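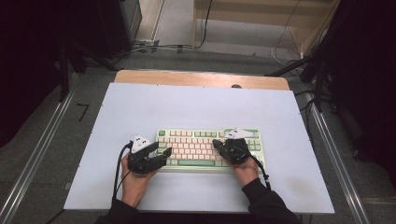
Teclado mecánico con carcasa verde menta y teclas en rosa y verde, sobre el tablero blanco del puesto de trabajo.

Informe de avance: Programa Clillonton de reacondicionamiento de teclados
Periodo: de noviembre a la fecha de este informe
Fecha: 15 de febrero de 2025
Destinatario: Fondo Urwood, línea de equipamiento accesible

1. Objeto

El presente informe recoge el estado de la partida destinada a revisar y reasignar teclados mecánicos a las aulas de informática del centro Prorkham. No incluye los monitores ni el mobiliario, que se justifican por separado.

2. Estado de las unidades

El lote comprometido en el convenio es de 210 teclados. Al cierre del periodo se ha completado la inspección inicial de todos ellos y queda pendiente la segunda limpieza de las unidades recibidas en la última entrega. Se han descartado ocho por daños en la placa; sus teclas e interruptores utilizables han pasado al almacén de repuestos.

El formato predominante es el que conserva el bloque de navegación y las flechas a la derecha del área principal. Las aulas lo solicitaron expresamente, dado que parte de los ejercicios de hoja de cálculo se hacen sin ratón. Los modelos sin flechas independientes se reservan para préstamo.

3. Criterio de color

En la propuesta original el color de las teclas no figuraba como requisito. Tras las primeras sesiones en Prorkham se decidió dar prioridad a los juegos bicolores, con las teclas alfanuméricas en un tono y las modificadoras en otro. El alumnado que empieza a escribir a máquina localiza antes los límites de cada zona, y el personal docente puede referirse a ellas por su color. El juego rosa y verde menta responde a este criterio: alfanuméricas en rosa, modificadoras en verde y barra espaciadora también en verde. La tecla de la esquina superior izquierda es de un verde más oscuro.

Los teclados de un solo color no se retiran. Se asignan a grupos avanzados.

4. Superficie de trabajo

Las mesas son de madera clara y se protegen con un tablero blanco de gran formato. El tablero facilita encontrar piezas pequeñas durante el desmontaje y se limpia con un paño húmedo. Las manchas leves y las marcas de uso se consideran desgaste normal y no motivan sustitución. Se sustituirá cualquier tablero con cantos levantados o tornillos sobresalientes.

5. Procedimiento de revisión

Cada unidad pasa por comprobación de pulsación tecla a tecla, extracción de teclas, limpieza en seco de la placa, lavado de las teclas y montaje. La barra espaciadora se verifica en el centro y en ambos extremos. El fallo más repetido ha sido el estabilizador descentrado, corregible sin recambio.

6. Ejecución económica

Repuestos (interruptores, estabilizadores y teclas sueltas): 930 euros.
Dotación total de la partida: 2000 euros.
El proveedor Teoh mantiene el precio unitario pactado en noviembre. No se solicita ampliación.

7. Incidencias y tareas pendientes

La entrega de estabilizadores largos llegó incompleta y se ha reclamado el resto. Falta etiquetar las unidades ya revisadas con su número de inventario y actualizar la hoja de asignación por aula. Las fichas de las unidades descartadas se remitirán como anexo junto con las facturas de Teoh.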